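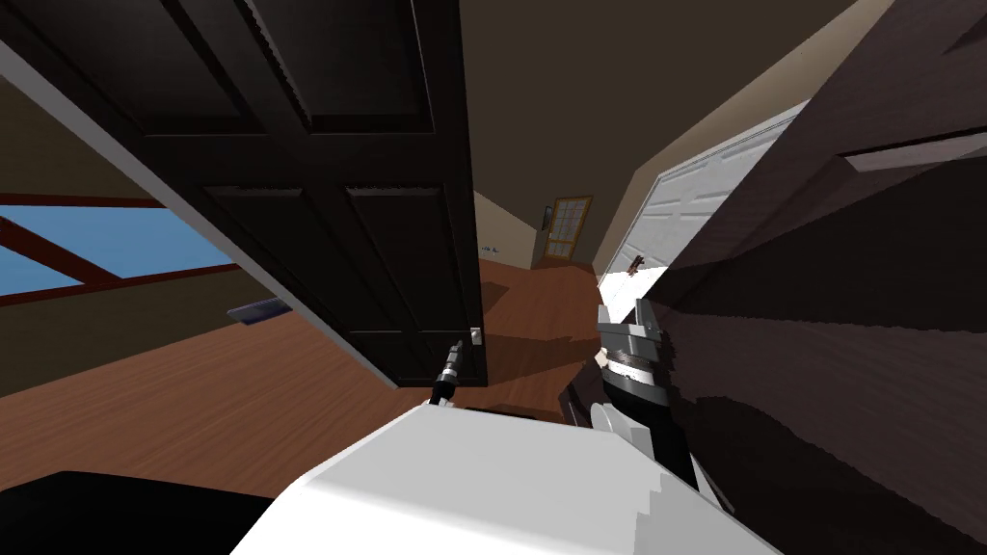
Why do doors creak?

By Maëlle Turcotte, 4/29/26

Eeeeeeek! Spooky, right? Nope. Just rubbing.

A door hangs on hinges. Most have 3. Inside each hinge is a metal pin, and the metal around it turns when the door moves. Two bits of metal, pressed hard together by a heavy door.

Looks smooth. Isn't. Up close, metal is all tiny bumps. The bumps catch, then slip. Catch, slip, catch, slip, super fast. Grown-ups call it stick-slip. Every slip gives the hinge a little shake, and the shake goes into the door.

And a door is big and flat, so it shakes lots of air. Same way a guitar body makes a thin string loud. Your ears get teh whole show.

Try it! Rub a wet finger on a clean plate. Squeak? Stick-slip again. Violins do it to, only nicer.
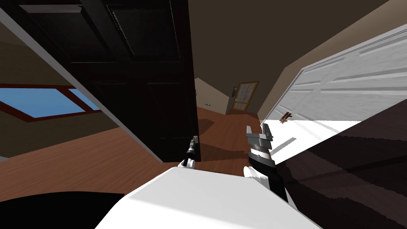 Why does a door creak more when you open it slowly?

Slow moving gives the bumps time to grab on before they slip. Push faster and the metal may just slide, with no big catches. A drop of oil helps too. It gets between the bumps and lets them glide. Ask a grown-up first, oil stains!

Next time: why floors groan at night, by Gyu-bin Bae.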